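Visit report: Tinico kitchenware showroom, Fumthorpe

Tinico opened its Fumthorpe site to trade visitors for one afternoon in July. The building holds a stockroom of 4,000 square feet and a smaller demonstration area at the rear. The current catalog lists 1,857 items, of which 459 are utensils and utensil storage.

Utensil storage

The Eromora holder is divided into three compartments and stands in a wire frame over a gray tray. On the black-covered table the left compartment held a spatula, a slotted turner and a whisk. A wooden ladle was laid in front.

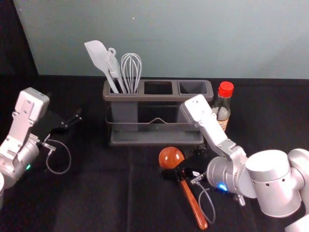

Boards and surface wear

Tinico supplies boards to McKinnon, a catering wholesaler, and quotes roughly 2 years of daily use before replacement. Scratching is graded by eye at the counter. Scuffs alone do not fail a board; a cut that catches a fingernail does. The pale board on the table carried a wide band of fine scratches and had a matte finish.

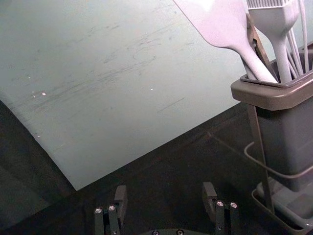
Worn board beside the utensil caddy, with spatula and basting brush.

Trade orders are packed on site until 4 p.m. Spare trays are sold separately from the stands.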